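Wadinon keeps its linen hire stock in Clorkent, and the firm's buyer spends most of the working day measuring cloth. Shrinkage is the subject she returns to. "A cotton square cut at 302 centimeters should finish at 300 after the first wash," she said. "If it doesn't, I send the roll back." 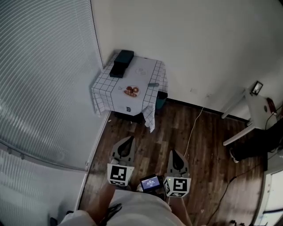
Overhang is set by table height, and small tables give the most trouble. A cloth cut for a larger top hangs unevenly at the corners, and a printed grid, like the thin gray lines on white over a small square table, makes any skew easy to read. "You square the lines to the table edge first -- then you check the drop." The firm rejected 33 cloths in March, mostly for bias in the weave. 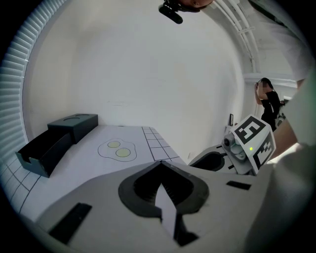
Ongart, the laundry contractor, puts more of the fault on drying, and its plant manager said by phone that tension on the ironer accounts for most of the skew. The buyer accepts part of that. A trial at the Nemotgate plant is due to start with 161 cloths.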